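Speaker notes – Can it do the washing-up yet?
Rarniswood evening talks, 5 October 2025

Start before the laptop's properly warmed up. Ask who's got a dishwasher. Then ask who likes loading it. (Pause, there's usually one.)

So, my subject tonight is chores, and whether a machine can take any of them off us. I've been fussing over this since February, when Cullinane lent me a desk and I told everyone at Gisum that I'd have clearing the table sorted by spring. Well, it's autumn! I still clear my own table.

Say the bit about factories here. On a line, every part turns up in the same spot facing the same way, and a machine can do that job all night and never get bored. Kitchens aren't like that. My kitchen isn't even like itself from one morning to the next.

Next slide, and slow down a bit.
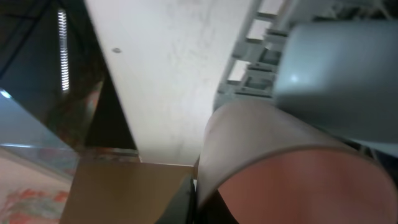 Why is picking up a cup harder for a machine than welding a car door? The car door is always the same door, held in the same clamp, and the cup could be anywhere, any way up, with a spoon in it or half an inch of cold tea. The machine has to work all that out before it closes its fingers, and then it has to grip hard enough to lift but not so hard that it sends the thing skidding.

My own numbers, read them out clearly. At Dotedmont we did 618 tries at moving one item from table to rack. 444 of those ended with the item where it should be. People tend to go "ooh" at that, so do the other side as well – 121 were drops, and the rest were time-outs where the arm just dithered and we stopped it. One lot of 20 had no failures at all and I was unbearable for a whole afternoon.

Mention speed too. I can clear a tea tray while talking on the phone. The arm needs my full attention and a cup of coffee's worth of patience.
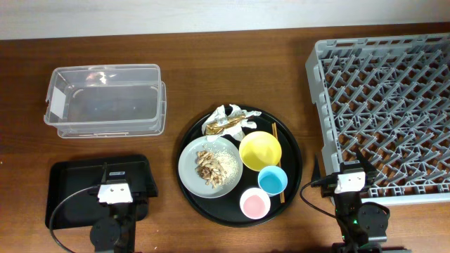
What I want from a kitchen machine is judgement, and I'd take slow judgement over fast hands any day. Scraping is where it gets interesting, to my mind. Stacking a clean yellow bowl in a rack is one sort of job, but a plate with a heap of crumbly scraps on it is two or three jobs, and they have to go in the right order. Add a pair of chopsticks, long and thin and keen to roll, and a crumpled wrapper that wants the bin and not the rack, and you've got a decent exam paper on one round tray.

Somebody will ask when they can buy one. Say I'd trust an arm with a tidy shop-floor bench now, same parts, same trays, someone within shouting distance. For a family kitchen I'd wait. Don't give a year, I gave a year last time and got emails.

If there's time, do the story about the teaspoon. If not, skip to questions and get the lights back up.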